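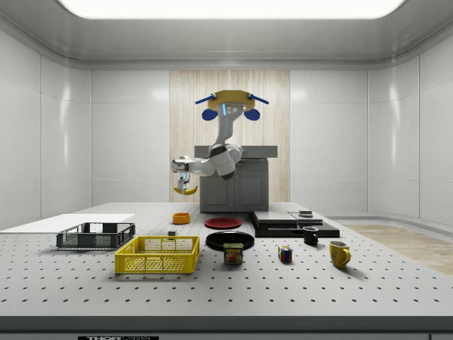 In Praise of the Fruit Bowl

My grandmother kept a fruit bowl on the kitchen table, and for the first eleven years of my life I believed it refilled itself. You came in from the yard, you took a banana or a plum, you went out again and let the screen door bang. I don't remember asking permission once. I remember asking permission for nearly everything else in that house, including the television, the good scissors and the second bathroom.

I have been thinking about that bowl a great deal this winter, mostly because the break room where I work got rid of ours. I write the newsletter for a mid-sized insurance office, two floors above a shoe store, and for as long as I've been there somebody put out fruit in the morning. In February it was replaced by a vending cabinet with a glass front and a card reader. The cabinet has fruit in it, too. An apple sits in its own plastic cup with a lid, and when you tap your card the door clicks and you may have it.

I want to be fair to the cabinet. It's clean and the apples are better than the old ones, which tended to be mealy by the end of the week. Callum Fairclough, who runs our facilities budget and is a decent man with a hard job, showed me the numbers when I went to complain. We had been spending 290 dollars a month on fruit, and a fair amount of it ended up in the trash. He walked me through it patiently with a pencil. I couldn't find anything wrong with his arithmetic and I told him so, and then I went back to my desk and was grumpy until lunch.

What bothered me, I think, is that the bowl had been doing a second job that didn't show up on Callum's sheet. People stood next to it. You'd go in for coffee and there would be Rowena Samonte from claims, turning the pears over to find a ripe one, and you'd end up hearing about her son's trumpet recital or the state of her knee. I learned that our accounts manager had once lived on a boat while the two of us were peeling clementines over the sink. I have never learned a thing about anyone while waiting for a card reader to think.

There is also the matter of what it says to a person when food is simply left out for them. I don't want to make too much of this, although my husband will tell you I make too much of everything. But a bowl on a table is a small standing invitation. Whoever filled it didn't know which of us would come by, or how hungry we'd be, or whether we'd take one or slip a second into a coat pocket for the drive home. They filled it anyway. That is a kind of trust, and I'd argue it's one of the few kinds a workplace can afford to hand out every morning.

I know the objections, having raised most of them myself over the years. Fruit goes off. Fruit flies arrive by the middle of June and will not be reasoned with. There is always one person who takes all the grapes, and a stranger one who takes a single bite and puts the thing back (we had such a person, and I have my suspicions, and I'll take them to my grave). Some people have allergies, and some would prefer a doughnut. All of this is true of any shared thing, though. It's true of libraries and park benches, and of the little box outside our post office where people leave paperbacks. We put up with a bit of waste and a bit of bad behavior from the one or two, and the rest of us get the benefit.

My neighbor Dorottya Takács grew up in a village where the walnut trees along the road belonged to everyone, and she told me once that she was grown before she ever paid for a walnut. It shocked her. She stood in the store holding the bag and felt as if she were being charged for the sidewalk. She buys them now like the rest of us, of course, but every fall she puts a bucket of apples from her own tree at the end of the driveway, with no sign on it at all. The first year people walked right past. They assumed it was a delivery, or a trap. By the third year children were stopping on their way home from school, and one of them left her a drawing of a horse, which is still on her refrigerator.

I love that it took three years. I think we have gotten out of the habit of taking what's offered, and it takes a while to get back in. My own kids, who are good kids, will stand in front of the bowl on our counter and ask, "Can I have a banana?" I have told them, I would guess 500 times, that they never have to ask about the bananas. They ask anyway. I suppose the world outside has taught them that most things are counted, and that somebody is keeping the count.

So I have started bringing in a bowl. It's a chipped blue one that used to hold keys, and it sits on the filing cabinet by my desk with whatever looked decent at the market on the way in. It costs me 30 dollars a month, give or take a mango. For the first week I ate most of it myself and felt a little foolish. Then Rowena came over and took a tangerine, and stayed to tell me about the knee, which is no better. Callum came by after her and stood there with his hands in his pockets, looking at the pears.

"Are these for anybody?" he asked.

I said they were. He took the smallest one, which is very like him, and ate it standing up, and we talked for a while about his mother's garden. The cabinet is still down the hall and I use it on days I forget to stop at the market. But I'm at the market most mornings by eight, and the man there has begun setting aside the ripe ones for me, and next week, he says, there will be apricots.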